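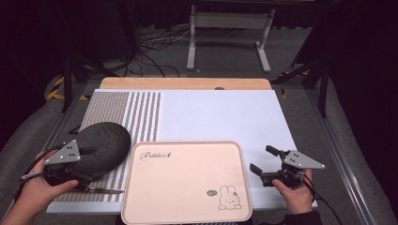

작업 노트 / 11월 / 작성: Edivaldo Queiroz

오전 9시 시작. 오늘의 목적은 기록을 많이 모으는 것보다 규칙 초안을 고치는 것입니다. Soon-im Kwon 님이 지난 검토에서 "규칙이 너무 길어서 작업자가 읽지 않는다"라고 쓰셨습니다. 저도 동의합니다. 제 한국어가 부족하니 이상한 문장은 바로 고쳐 주세요.

칼이 있는 작업에 대하여

손에 드는 그리퍼로 시연을 할 때, 우리 규칙에는 지금까지 칼에 대한 항목이 없었습니다. Elldale 쪽 문서에는 "날카로운 물건은 주의한다"라고만 되어 있습니다. 이 문장으로는 무엇을 해야 하는지 알 수 없습니다. 그래서 다음과 같이 다시 썼습니다.

1) 칼은 작업대 위에 눕혀서 둔다. 날 끝이 작업자의 몸을 향하지 않게 한다.
2) 한쪽 그리퍼가 칼 가까이에서 물건을 누르고 있는 동안, 다른 쪽 그리퍼는 날의 진행 방향에 들어가지 않는다.
3) 맨손으로 칼의 위치를 고치지 않는다. 고쳐야 하면 기록을 멈추고, 두 그리퍼를 내려놓고, 손잡이를 잡는다.
4) 칼 위에 다른 물건이 덮여 있으면 그 상태로 작업자를 교대하지 않는다.

4번은 Archana Garg 님의 의견입니다. 다음 사람이 와서 위의 물건만 보고 손을 뻗을 수 있다고 하셨습니다. 저는 처음에 이 항목이 지나치다고 생각했는데, Masilela 작업실에서 비슷한 일을 들은 적이 있어서 넣었습니다. 그때 다친 사람은 없었습니다.

그리퍼의 판과 표시점

삼각형 판에 있는 검은 점 3개는 항상 보여야 합니다. 소매가 길면 판을 가릴 수 있으니 시작 전에 소매를 확인합니다. Natanael 님은 소매를 접는 것을 의무로 하자고 하셨는데, 겨울에는 작업실이 춥습니다. "판을 가리지 않으면 된다"로 적었습니다. 소매를 접는지, 고무줄로 묶는지는 작업자가 정합니다.

판의 점을 손가락으로 문지르지 말 것. 판이 더러우면 마른 천만 사용합니다. (Cistar 세척액은 안 됩니다. 점이 흐려집니다. 이미 판 하나를 버렸습니다.)

케이블

케이블 규칙은 두 부분으로 나누었습니다.

작업대 위: 케이블은 손목 뒤쪽 바깥으로 나가야 합니다. 물건 위를 지나가면 안 됩니다. 칼이 있을 때는 케이블이 날 위를 지나지 않는지 매번 봅니다. 팔을 크게 움직인 다음에도 다시 봅니다.

바닥: 솔직히 우리 바닥은 아직 좋지 않습니다. 스탠드 옆에 검은 케이블이 엉켜 있고, 이것은 제 책임입니다. 노랑·검정 테이프는 삼각대 다리의 위치를 지키는 표시로 정했습니다. 테이프가 있다고 해서 그 옆의 케이블을 정리하지 않아도 되는 것은 아닙니다. Maiara Rocha 님이 다음 달까지 덮개를 구하기로 했습니다. 덮개가 올 때까지는 하루 시작과 끝에 한 번씩 케이블을 모읍니다.

작업대 배치

흰 종이는 평평하게, 가장자리가 말리면 교체. 줄무늬 매트는 왼쪽에 둡니다. 트레이는 가운데 앞쪽에 두고, 시작할 때 비어 있는지 확인합니다. 지금 쓰는 분홍색 토끼 트레이(Rabbit이라고 쓰인 것)에 대해 질문이 있었습니다. 그림이 있는 트레이를 써도 되는지요. 답: 됩니다. 다만 한 묶음의 기록 안에서는 트레이를 바꾸지 않고, 글자의 방향도 바꾸지 않습니다. 글자가 작업자 쪽에서 똑바로 읽히게 놓으면 됩니다.

기록의 단위

한 묶음은 시연 10회로 합니다. 묶음이 끝나면 칼부터 치우고 쉬는 시간을 가집니다. Pleltetti 과제의 목표는 3000회인데, 지금까지 800회입니다. 숫자가 급하다고 해서 쉬는 시간을 줄이지 않기로 Soon-im 님과 합의했습니다. 이 합의는 규칙 문서의 첫 쪽에 넣습니다.

중단한 시연은 지우지 않습니다. "중단"이라고 표시하고 이유를 한 줄 씁니다. 이유가 "안전"인 경우에는 작업자에게 설명을 더 요구하지 않습니다. 설명을 요구하면 다음에는 멈추지 않게 됩니다.

아직 정하지 못한 것

- 왼손 그리퍼로 누르는 힘의 한계. 부드러운 물건은 세게 눌러도 겉으로 잘 모릅니다. 제가 숫자를 쓰고 싶지만 측정한 값이 없어서 비워 두었습니다.
- 칼을 쓰는 묶음에서 두 번째 사람이 꼭 옆에 있어야 하는지. Archana 님은 찬성, Natanael 님은 반대. 저는 찬성 쪽입니다.
- 그리퍼를 내려놓는 자리. 작업대 위인지, 따로 받침을 만드는지.

검색어를 입력하세요
검색

오후 4시 추가. Natanael Frota 님이 2번 항목에서 "날의 진행 방향"이라는 말이 모호하다고 했습니다. 칼이 움직이지 않을 때는 방향이 없다는 지적입니다. 맞습니다. "날 끝이 가리키는 쪽과 날이 선 쪽"으로 고쳤습니다. 고친 초안은 공유 폴더에 있고, 이전 것은 이름 뒤에 "구"를 붙였습니다. 의견은 이 노트의 여백에 써 주세요.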